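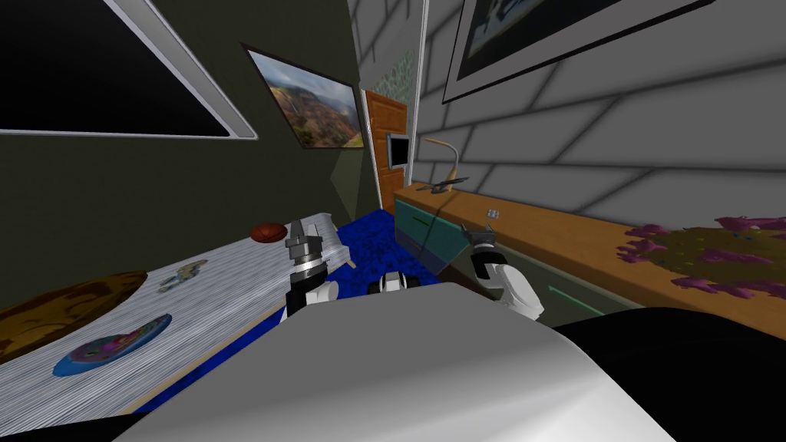

Figura 1 – Quarto simulado, com os dois braços do robô voltados para a frente.

Relatório de projeto – Segurança de Redes
Custos de resposta a incidentes em pequenas empresas de serviços
Orientação: Aparecida Dantas

1. Objetivo

O trabalho compara o que pequenas empresas gastam em prevenção com o que gastam depois de um incidente de segurança. Foram excluídas as empresas com equipe própria de segurança, cuja contabilidade separa os custos de outra forma.

2. Dados

O questionário foi enviado em fevereiro a 222 empresas. Responderam 80, das quais 19 declararam ao menos um incidente com interrupção de serviço. Duas respostas desse grupo vieram sem valores e entraram apenas na contagem de ocorrências. Os campos de custo foram preenchidos pelo setor financeiro de cada empresa – não houve auditoria dos lançamentos.

As categorias adotadas foram: licenças, horas de suporte externo, reposição de equipamento e horas paradas. A última é a menos confiável, pois cada empresa usa um valor-hora diferente. A Fular, por exemplo, inclui encargos; a Ister informa somente o salário base. Os valores foram mantidos como recebidos e a diferença ficou anotada na planilha.

Dispositivos móveis pessoais com acesso ao e-mail corporativo foram registrados em campo próprio. O questionário não distinguia aparelho gerenciado de aparelho sem gerenciamento, falha percebida quando a coleta já estava encerrada.

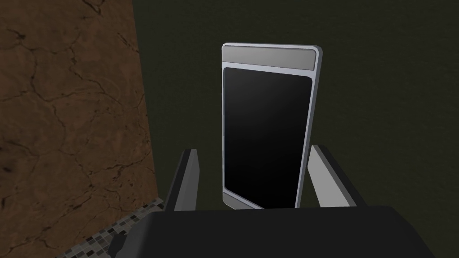
3. Resultados

O acesso indevido por senha reutilizada foi a causa mais citada, seguido por anexo malicioso. Na Nwosu, a restauração dependia de uma cópia de segurança gravada no mesmo servidor afetado, e o suporte externo passou a ser o item mais alto da conta. Na Drokum, a cópia ficava em outro local e o gasto concentrou-se em horas paradas.

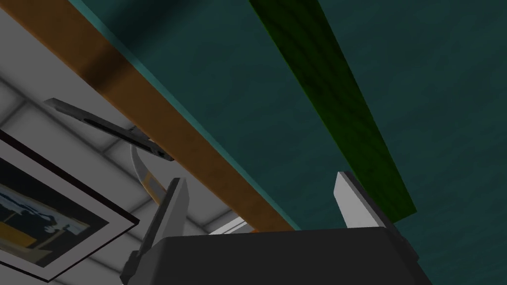 Nos dois casos, o contrato de suporte não previa prazo de atendimento fora do horário comercial. O chamado da Drokum foi aberto às 19h e só teve retorno na manhã seguinte.

4. Limitações

A amostra é pequena e de adesão voluntária. Empresas que sofreram incidente podem ter respondido mais – ou menos – que as demais, e o questionário não permite medir esse efeito. A tabela completa por categoria está no Anexo A.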